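Rags, and Other Things You Have Too Many Of
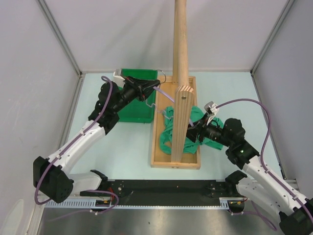 A green bin, a shallow wooden tray and a crumpled green cloth.

By Zoi Vasilakis

Every house has a rag bag, and every rag bag has a sock in it that somebody plans to match up one day. Throw out the sock. Then tip the bag onto the floor and sort what's left.

Old cotton T-shirts make the best rags. Cut off the seams and the hem first, or you'll be dragging a hard ridge across your furniture. If the shirt has a big rubbery print on the front, cut that out too. My husband ran 19 road races before his knees quit and I am still dusting with the backs of the shirts.

Towels are for floors and spills. An old bath towel makes four good squares, and if you don't hem them they will shed little loops all over the house until about the third wash. Hem them or put up with it.

Flannel is for shoes and silver. Polyester is for nothing. It pushes water from one end of the counter to the other and looks pleased with itself.

Wash rags on hot, by themselves, and skip the fabric softener, which leaves a coating that keeps them from soaking anything up. Half a cup of white vinegar in the rinse helps with the smell.

Anything used with linseed oil or an oil-based stain is a different matter. Those can heat up and catch fire in a pile. Lay them flat outdoors, one layer deep, until they're dry and stiff, then ask your local waste service how they want them.

How many do you need? I keep 50, in a bin under the sink. My mother kept something closer to 1,000, along with the buttons off every shirt she cut up. I have the buttons now. Tips for using up buttons are welcome.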